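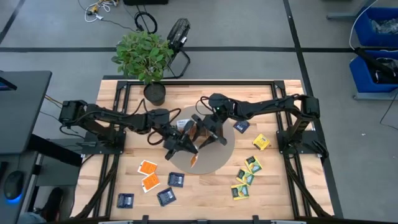
Chapter 4
Can It Do the Chores Yet?

I'll start with a confession. When I first began teaching this course, I told my students that sorting was the easy bit. Walking was hard, talking was hard, but picking things up and putting them with their friends? A toddler does that between naps. I said it with great confidence, and a student called Upendo Minja put her hand up and asked whether I'd ever tried to get a machine to sort tea bags. I hadn't. I have now, and I'd like that lecture back, please!

So this chapter is about small, dull jobs. Folding, sorting, wiping, stacking, finding the lid that goes with the pot. The short answer to the question in the title is "some of them, slowly, if you set the table nicely first". The long answer takes the next 40 pages.

4.1 A drawer full of tea

Think about what you do when you tidy a box of mixed teas. You tip the lot out, and they land any old how – some on their own, some lying half on top of one another. You slide a fingernail under the top one and it comes away. You know without looking that it weighs next to nothing, that it will bend if you pinch it in the middle, and that a yellow-green one is still yellow-green when the light from the window falls across it.

Now give the same job to a pair of arms with two-fingered grippers. The colours are the part everyone worries about, and they're mostly fine. A cheap camera can tell orange from navy all day long. The trouble comes at the table top. A flat packet gives two stiff fingers hardly any edge to close on, so the arm has to pinch a corner, and then the packet hangs from that corner and swings about. Where packets overlap, the machine has to decide how many there are before it can choose one. And with two arms working over the same spot, each has to keep out of the other's way (you'll have met this problem if you've ever shared a small kitchen).

My colleague Tumaini Mabula ran a version of this with our second years in May. They gave the arms 200 goes at picking up a single flat packet, then did the whole lot again with the packets overlapping. I won't spoil the results, which you'll find in section 4.5, but do write down your guess now, in pen.

4.2 What we mean by "can"

People use this word very loosely. The brochure for the Sukatent kitchen arm says it can clear a table. The Haltwood packing line can fill a carton. Both claims are true, I've watched them both, and they mean quite different things. The Haltwood line does one job with one size of box, and it'll still be doing it at four in the morning. The Sukatent arm managed our table nicely until I moved the mugs.

For the rest of the chapter I'm going to ask 2 questions of every machine we meet. How often does it get the job right when a person has laid everything out for it? And how often when a person hasn't? Keep a page of your notebook for the answers, with a column for each, as you'll need them for the exercise on the Lukumay laundry trial.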